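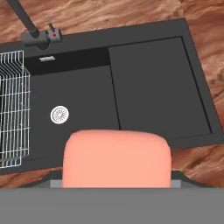 Spent the week on the sim side of our manipulation stack. Notes, mostly for whoever inherits the Vetwood repo.

1/ The planner was treating the sink as one solid box. Cheap to check, but every pose below the rim came back as a collision. Split it into convex parts in March, never merged it. Merged now.

2/ Wire racks are still bad. Convex decomposition fills the gaps between the rods, so the planner sees a slab. Lihua Ren wants a signed distance field for the rack only - I'm fine with that if the query stays cheap.

3/ Controller runs at 125 Hz, physics substeps at 4 per tick. At 2 substeps the contacts jitter. Don't lower it to save time. 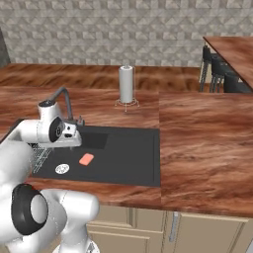 Sim kitchen: arm over the basin, sponge and drain strainer on the sink floor.

4/ Perception: the wrist view and the room view disagree on sponge pose when the gripper is close. Adebayo Ekpo traced it to a stale extrinsic - the transform was read once at reset and cached. Fix is in review.

5/ Still open: the grasp sampler proposes approaches that clip the faucet. Adding the spout to the attached-object check next.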